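旧衣修补与再分配项目 中期进展报告

提交对象：Trastum 基金会项目部
执行单位：Rutstead 社区纺织工坊
日期：2022年6月16日
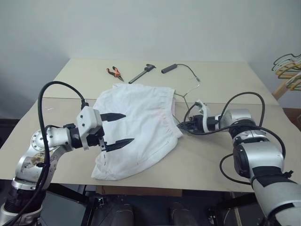

本报告涵盖项目启动至今的工作情况，包括收件、修补、培训、经费使用以及下一阶段的安排。上一份简报中提到的场地问题已经解决，相关说明见第四部分。

一、总体进度

项目按原计划推进，没有申请延期。截至报告提交时，共有249件衣物完成修补并登记入库，其中多数为童装和家居服，外套所占比例低于预期。外套少的主要原因是季节，居民一般在换季整理衣柜时才会送来冬装，我们预计秋后数量会上升。

收件点设在工坊门口和 Vokel 街区图书馆一层。图书馆收件点的衣物状态普遍较好，洗净叠好后送来的占多数；工坊门口的收件则比较杂，有时整袋放下就走，里面混有床品和鞋。鞋类不在项目范围内，目前转交给邻近的慈善商店处理，没有产生费用。

二、修补工作

修补组由 Maarja Vītola 负责。常见的问题依次是裤腰松紧带失去弹性、裤脚脱线、拉链损坏和腋下开缝。松紧带更换最费工，原来的做法是整圈拆开重缝，四月起改为在后腰处开一小口抽换，再手工封口。这个办法对机织棉布效果好，对针织面料容易起皱，因此针织类仍沿用旧做法。

污渍处理不在最初的工作计划内，但实际遇到得很多。浅色棉质衣物先用冷水加氧系漂白粉浸泡，隔夜后再洗；仍有明显痕迹的不进入再分配，裁成补丁布或抹布。染色改制试过一批，颜色不均，晾干后深浅差别较大，暂时停下。Jenő Pap 建议换用反应染料并控制水温，工坊没有合适的加热设备，这一项留到下一年度再议。

缝纫机目前够用。一台旧锁边机送修过，更换了下弯针，费用从维修备用金中列支。线材消耗比预算高，白色和藏青色线用得最快，已向供应商 Pētersons 改为按季度订货，单价略有下降。

三、培训

修补培训每期12人，面向街区居民，不收费。已开办的两期均满员，第二期有两人中途退出，一人因工作调班，一人搬离本市，空缺由候补名单上的居民补上。课程内容包括手缝基础、换松紧带、改裤长和补破洞。学员普遍反映补破洞的课时太短，第三期将增加一次课，相应减少面料知识的讲授时间。

Lilian Nyamweya 编写的讲义已经印发，共20页，以图示为主。讲义初稿文字偏多，中文和斯瓦希里文两个版本的排版都不理想，修订后把针法步骤放大，单独成页，便于摊在桌上对照着做。印刷费用略超预算，差额由培训材料一项内部调剂，没有动用其他科目。

有几位第一期学员结业后继续到工坊帮忙，主要做拆线和钉扣。我们没有把他们计入人员编制，交通补贴按项目协议中的标准发放，签收单随附件提交。

四、场地与设备

原定的地下层工作间潮湿，三月检查时发现存放的棉布有霉点，已全部清理。工坊随后与房东商定，将布料和待修衣物移到二楼，地下层只放缝纫机包装箱和清洁用品。二楼采光较好，缺点是没有货梯，衣物袋要靠人搬上去。

整理衣物的工作台是自己做的。台面高度按站立操作设定，个子较矮的学员反映偏高，我们添了两只踏板。熨烫区的插座原来与照明共用一路，同时开两台熨斗会跳闸，电工改线后恢复正常，费用见附表第三行。

五、再分配

修补好的衣物通过三个渠道发放：街区家庭中心、小学校的备用衣柜，以及工坊每月一次的开放日。家庭中心的需求最稳定，主要是幼儿和学龄儿童的裤装。小学校的联系人 Laimutė Paju 提出，备用衣柜更需要不分男女的浅色短裤和运动裤，体育课和临时换洗都能穿。我们已调整分拣标准，这类衣物优先入学校的箱子。

开放日的效果不太理想。来的人不少，但多是问修补服务，领取衣物的少。有居民表示当众挑选免费衣物不自在。六月开始，开放日改为以现场修补为主，领取衣物采用预约方式，由工作人员提前装袋。目前预约方式刚开始使用，还不能判断结果。

六、经费

经费支出总体在批准范围内。人员费用按计划执行，材料费偏高，宣传费结余较多。宣传费有结余是由于海报由图书馆免费代印。工坊申请将宣传费结余的一部分转入材料费，用于购买线材、松紧带和拉链，书面申请已由财务负责人 Babar Baloch 另行提交，请项目部在方便时答复。

七、存在的问题

登记表的填写仍不统一。同一类衣物有人写“短裤”，有人写“童裤”，汇总时需要逐条核对，耽误时间。新的登记表改为勾选，正在试用。

待修衣物积压的情况时轻时重，主要看当周有多少人到岗。夏季休假期间人手会更紧，我们准备在七月暂停图书馆收件点，八月中旬恢复，届时会在门口张贴通知。

八、下一阶段安排

第三期培训报名已经开始。冬装修补所需的厚料机针和拉链头将在入秋前备齐。与小学校的合作协议需要续签，草稿已发给对方。年度总结报告按协议规定的时间提交，附件格式如需调整，请提前告知。

附件：支出明细表、培训签到表、交通补贴签收单

本网站使用 Cookie 以改善浏览体验。继续浏览即表示您同意我们的 Cookie 政策。 接受 | 设置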